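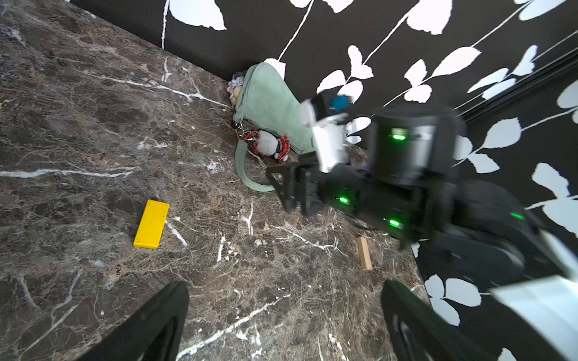 So August went to cables. The left arm on our cell had been dropping out whenever it reached way across the table, and Flora Sutherland bet me a coffee it was the motor. I said cable! We pulled every connector from the base up, and the one near the wrist wiggled like a loose tooth.

New cable, a bit more slack in the loop, and then I went down the front rail with a hex key (19 bolts, two of them barely finger tight, yikes).

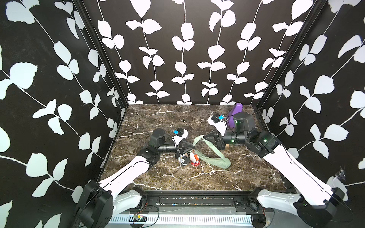

After that we ran 90 pick-and-drag cycles with soft stuff, straps mostly, which pull on the wrist in ways a block never does. No dropouts. Flora still thinks the motor sounds grumpy, and I've promised to swap it if it quits again before the Trirness folks come by. The rail needs a good vacuuming too, but that's for next time.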